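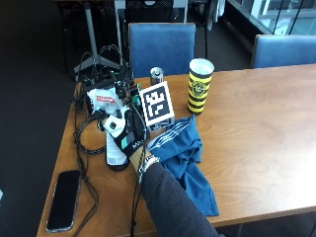 Fernach pregunta, 19/8/22: ¿alguien ha entrenado una política mezclando demos de guante con demos de pinza de mano? Tengo 1.152 en total y, al filtrar las que pierden el marcador, me quedan 1.079. Lo raro es que con la mezcla sale peor que con pinza sola, y yo esperaba lo contrario. ¿Es normal o la estoy liando en algo?

Graltport
¡A mí me pasó igual! Estuve dos semanas tocando la red y el fallo estaba en los relojes: el guante iba 12 fotogramas por detrás de la pinza. Mira primero eso, coge un gesto brusco (un golpecito en la mesa vale) y compara las dos señales.

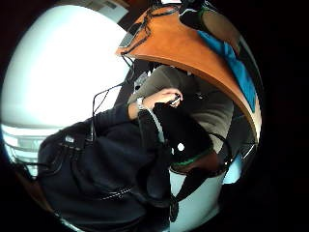 Y cuando lo tengas alineado, vuelve a filtrar desde cero, que los cortes viejos ya no te sirven. Yo acabé tirando 176 demos y por fin la mezcla ganó a la pinza sola, por poquito, pero ganó.

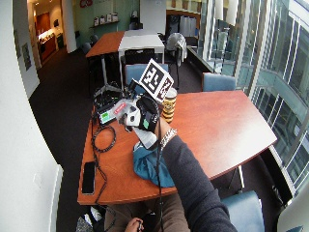 Pinza de mano, con el bloque de marcadores arriba.

Tóth
Yo paso del guante, mucho cable. Pinza y ya.

Miltamville
Ojo también con los ejes, que la muñeca y la pinza no comparten origen. Si no calibras esa transformación, da igual lo bien que sincronices. ¿Qué usas para calibrar?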